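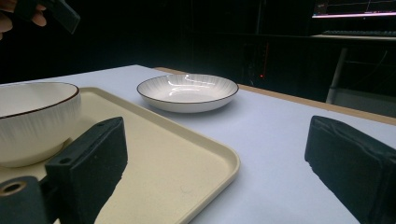

Left and right fingers open in the foreground, tray corner between them, ribbed bowl on the left, dish farther back.

We lost a good part of December to one small screw. I said I would write it up once we had finished counting the damage, and we finished last night, so I'm doing it now while I still remember the order of things.

The job at Plillik is tableware. Two hand-held grippers, one in each hand, and you move a bowl, a saucer and a tray through a set list of arrangements while everything gets logged. The arm at the other end of the building learns from those logs. It doesn't learn much from any single one, so we need a lot of them, and they need to be right.

The first sign was the arm dropping a bowl. It closed on the rim, lifted, and let go a few inches up. The bowl landed on its base and survived. The next one did not. We put that down to the glaze, which is slick, and turned up the closing force in Plarkenus. That was my call and it was a bad one. With more force the arm pinched a saucer hard enough to flip it off the edge of the table, and it broke near where I was standing. I had shoes on and no eye protection. After that we stopped the arm and left it stopped.
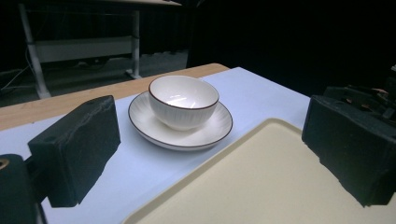

I spent the next morning on the wrong things. I checked the arm's own fingers, then the camera calibration, then the table height, which had been changed once before without anybody writing it down. All of it was fine. Around lunch I gave up on the arm and started looking at the logs it had been trained on.

Every log has a finger width track. It should read zero when the fingers are shut. I pulled up the end of one recording where I knew the right gripper had been closed on nothing, and the track said 4 mm. I pulled up another and it said 6. The left gripper said zero every time.

So the arm had been taught that a bowl rim was thicker than it is. It closed to the width it had learned and stopped there, barely touching. It picked things up on friction and luck.

The cause was a set screw on the encoder shaft inside the right Gradeck. It had backed out maybe half a turn. The fingers still moved properly and the trigger felt normal, but the shaft slipped a little each time the fingers closed hard. You could not tell by holding it. I had used that gripper all week and noticed nothing.

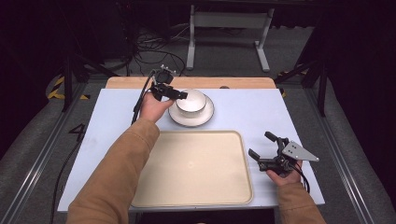 Working out when it started took longer than finding it. The drift came on slowly, so there was no clean line between good and bad. I wrote a short script that looked for any moment when the fingers were fully closed and flagged the log if the width was more than 1 mm off. Out of 1,388 recordings it flagged 778. Most of those could be fixed, as the offset stayed steady inside a single recording and we could subtract it. In 165 of them the shaft slipped partway through, and those are gone.

The broken crockery was cheap. The part that bothers me is the force setting. We had a machine doing something we didn't understand, and I gave it more force with people beside the table. Nothing in our procedure stopped me. The rule in the Imhof room now is that a drop means the arm is powered down, and the force limit can't be changed the same day. Glasses are on a hook by the door.

For the grippers, the fix was thread locker on the set screw and a paint mark across it. We also do a closed-finger check at the start of each session, both hands, and again after every 200 recordings. It takes a few seconds. Plarkenus will refuse to save if the reading is off by more than half a millimeter.
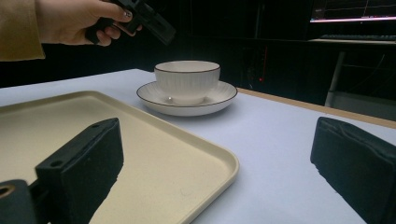
Cup and saucer past the corner of the tray, one of the hand-held grippers in the air behind.

I have asked Gradeck whether the screw is supposed to have thread locker from the factory. Ours didn't have any on either unit. No reply yet.

The 165 will have to be done over. I'm also retraining with the corrected widths, with the force limit back at its old value, and the arm stays off until that has been tested on a foam block. If the numbers look strange again I'll add a note at the bottom of this post.

3 comments
11 shares

Recent posts
Moving the Imhof room cables off the floor
Which gloves work with a trigger grip
Plarkenus update notes and one annoying bug
Labeling bins, second attempt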